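Fewer demos, more corrections

Since June I've been testing whether a two-arm policy learns faster from corrections than from full demonstrations. The task is the spoon and mug one we call Parri. The baseline was trained on 1000 full demos. The new version, Dirkum, starts from 50 of those and then adds short takeovers, recorded only when the operator thinks the policy is about to go wrong.

The hard part is the approach with the spoon already in the right gripper. Small errors in wrist angle matter a lot there - more than errors in position. Most takeovers begin at that point and last nearly 8 seconds.
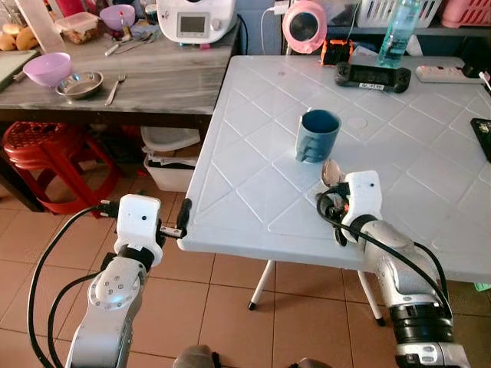
What changed in the results

Dirkum matched the baseline on spoon placement and did slightly worse when the mug handle was turned away from its usual side. I ran both versions with the same 2 operators. Reinhold Grube thinks the handle problem comes from the starting set, and I agree - those demos barely vary the mug.

Next I'll pick the starting demos by handle angle and train again. The logs are going into Flultska once I fix the timestamps.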